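Lumau > Guide de prise en main > Simulateur Jaltness > Incidents

5. Le robot se bloque face au mur (erreur 606)

Celle-là, je l'ai eue dès mon premier essai ! Le robot virtuel pivote trop loin, perd la table de vue et l'arrêt de sécurité tombe. Avant de tout relancer :

1. Mettez la simulation en pause (surtout pas « Réinitialiser », vous perdriez le journal).
2. Ouvrez la vue caméra et regardez où pointe le robot.

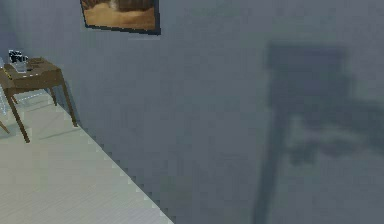 Vue caméra : petite table à gauche, grande ombre sur le mur à droite.

3. Si le mur occupe presque tout, comme chez moi, tapez 315 dans le champ « Cap » et validez.
4. Ramenez la vitesse à 100, puis quittez la pause.

Note : le bord en escalier entre le mur et le sol, c'est juste du rendu, je n'y touche plus. L'ombre, par contre, peut être prise pour un obstacle par le module Ots – cochez « Ignorer les ombres » si l'erreur revient.

Attention : ne transférez jamais la trajectoire vers un vrai bras tant que le code 606 reste affiché !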